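Clube de Robótica: grupo de manipulação já treina no simulador

O grupo de manipulação do clube começou em fevereiro a preparar a prova Cliltetti, em que um braço tem de apanhar peças pequenas e pousá-las numa zona marcada. Este ano a equipa trabalha primeiro em simulação e só depois passa para a bancada.

A cena de treino chama-se Sastry e foi montada por Yuto Fukuda, que também trata do controlo do braço. Bakari Mollel escreve o código que escolhe o ângulo da garra antes da descida. Cada sessão corre 2000 tentativas com a peça em posições e rotações diferentes, e os registos ficam na pasta partilhada do clube. A meta acordada para passar à bancada é de 80 por cento de recolhas bem-sucedidas.

As peças rodadas continuam a ser as mais difíceis. Quando a garra desce desalinhada, um dos dedos toca no canto da peça e empurra-a para fora do alcance – o problema repete-se em quase todos os registos. O grupo está a testar duas formas de corrigir a orientação do punho.

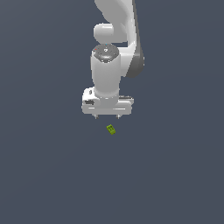 Simulação: a garra aberta por cima da peça verde.

As sessões são na sala Jirnico, a partir das 17h. Quem quiser participar deve trazer portátil e instalar antes o pacote Tustora, versão 2. As instruções estão na página do clube, na secção de downloads. Não é preciso ter experiência com braços robóticos, mas convém saber o básico de Python.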